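Bedroom safety and condition checklist, with comments
Istgate House, July round
Room: Pilter, first floor back, double bed
Inspected Wednesday, start 10.15

Marks used: OK / WATCH / FIX. Comments go under the line they belong to. I have let myself go on a bit in places, as this is one of my favourite rooms to do and there's plenty of good news in it.

DOORWAY AND FLOOR

1. Door opens fully and closes on its own latch. OK
Much better than in the spring round, when you had to lift it by the handle. Whoever planed the bottom edge did a lovely neat job.

2. Threshold strip flat and screwed down. WATCH
One screw sits a hair proud. It doesn't catch a sock, I tried, but it will if it comes up any further.

3. Clear walking route from door to bed. OK

4. Rugs non-slip or removed. OK
The small rug went to Loltitz, where there is carpet underneath to hold it.

5. Route to the bathroom lit at night. FIX
The plug-in night light on the landing is dead. Spares are in the linen cupboard, second shelf. Two needed, as the one outside Loltitz is getting dim as well.

BED FRAME AND HEADBOARD

6. Frame steady when pushed from the side and from the foot. OK
Rock solid! The new bolts on this bed have been a great success and I'd like to see the same ones used in Hegedűs next.

7. Headboard fixed, no movement when leaned on. OK
Held when I sat back against it properly, with my full weight, which is how guests use it.

8. Headboard covering clean, no splits in the seams. WATCH
Cream upholstery shows every hand mark. Brush first, then a barely damp cloth, then leave it alone. Please don't use the spray from the kitchen.

9. Slats all in place. OK

10. Space under the bed clear. OK
Nothing stored under there, not even a suitcase. Keep it up.

MATTRESS AND BEDDING

11. Mattress sits level, no sagging at the edges. OK
Turned head to foot after the last round and it has made a real difference to the side nearest the window.

12. Fire label on mattress present and readable. OK

13. Bedspread in good order, no pulled threads or loose stitching. OK
I am so fond of this one. The 福 characters come in all sorts of brush styles, some big, some small, and the reds are still properly red. It gets a compliment in the guest book nearly every month. Cool wash, inside out, and out of the direct sun to dry.
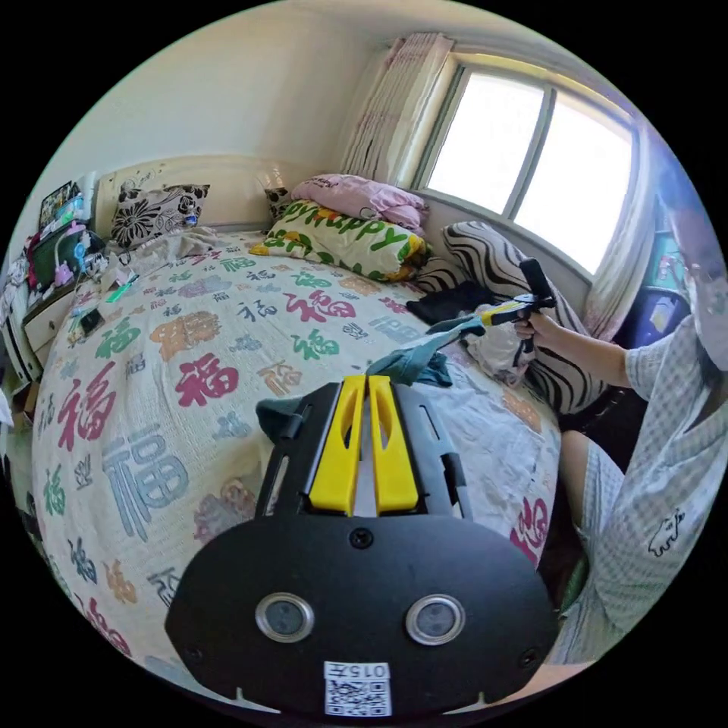 14. Bedspread does not trail on the floor. OK
Check both sides and the foot. A long overhang is the commonest trip point we find, and it is usually down to the spread being pulled across from one side only. Take it from the middle, let it fall evenly, then walk round and look. If it still comes down too low on the door side, fold the extra under at the foot.

15. Cloths used for bed making and dusting removed afterwards. OK
Small cloths hide very well in bedding of any colour. Shake the top layer before you call the room finished. In the last round one turned up inside a pillowcase in Hegedűs and the guest was very good about it.

16. Pillows and cushions: covers closed, zips turned in, no filling escaping. WATCH
All the covers are closed. The zip on the black-and-white floral cushion is stiff and wants a rub with a candle end before someone forces it. It is a smashing cushion and I'd hate to lose it to a broken zip.

17. Cushions kept off heaters and away from lamps. OK

BED MAKING, SAFE HANDLING

This part is new. It was asked for after a couple of sore backs, and I think it's a brilliant addition. We went through it in Pilter and will carry on with it in the other rooms.

18. Large covers spread by two people where two are available. OK
It is quicker as well as kinder on the back. One to each side, agree who is leading, and pull gently. A good sharp tug feels satisfying but it is how stitching goes on quilted spreads.

19. Low work done sitting or kneeling, without bending from the waist. OK
Sit down to it if you can. A low stool is kept behind the door for anyone who wants it.

20. Clothing suits the job. OK
Short sleeves or sleeves rolled, nothing dangling, feet covered when the bed is being moved.

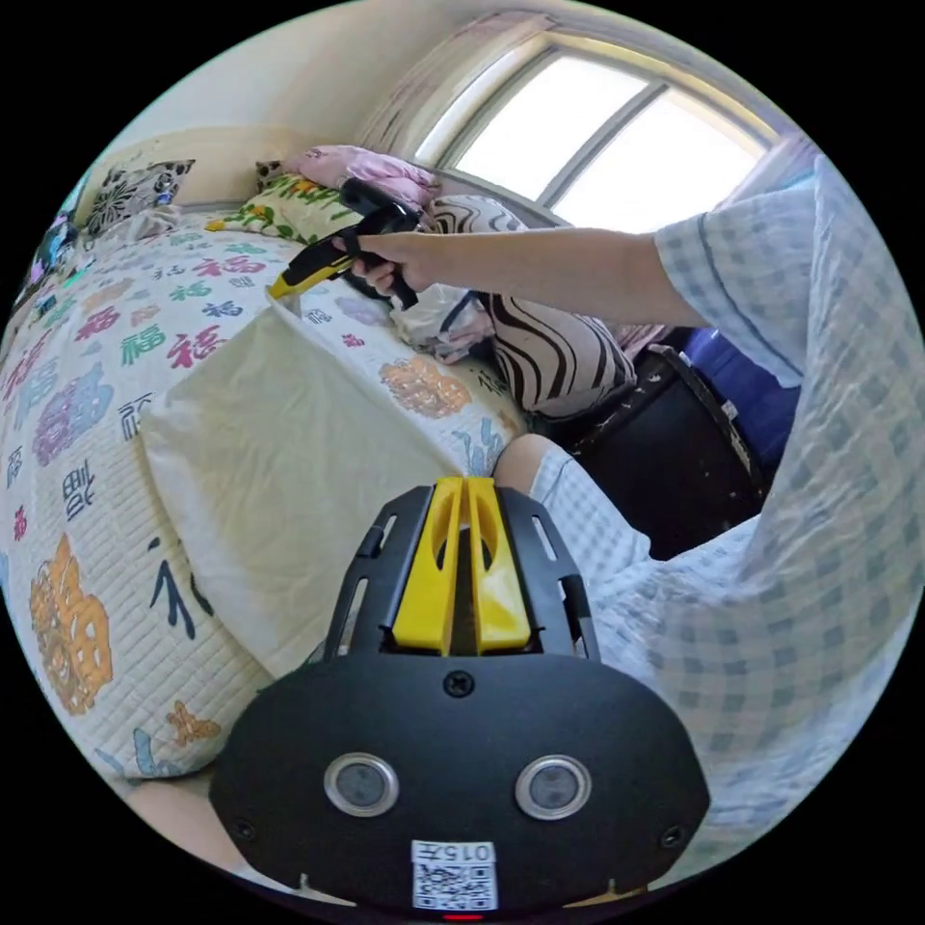 Item 20: short sleeves, forearm clear of the bedding.

21. Masks offered for dusty jobs. OK
Full box on the landing. Anyone who sneezes at feathers or old quilts should take one, and you don't have to ask first.

22. Bed moved on its glides only, never lifted by one person. OK

ELECTRICS AND HEATING

23. Bedside lamp flex undamaged, not trapped behind the headboard. OK
Pull the bed forward a hand's width to see this properly. It's tempting to skip, so please don't.

24. Sockets firm, no scorch marks. OK

25. Heater clear on all sides. OK
Off for the summer, but the rule stands all year.

26. Smoke alarm tested. OK
Good and loud. Warn anyone in Loltitz before you press it, the walls are thin.

WINDOW

27. Restrictor working. OK

28. Blind cord secured to the wall cleat. FIX
The cleat is there but the cord was hanging free. I have wound it up for now. It needs a second cleat higher up so that there is no slack left over. Please treat this as the first job on the list.

SUMMARY FOR PILTER

FIX: items 5 and 28.
WATCH: items 2, 8 and 16.
Everything else OK.

A really pleasing result. The bed side of things is the best I have seen it, and the two fixes are small ones. Form 373 has been filled in for the blind cord and put in the tray. The order for night lights goes on the same sheet as the bulbs for Hegedűs.

Next room: Loltitz, after lunch. Bring the long screwdriver.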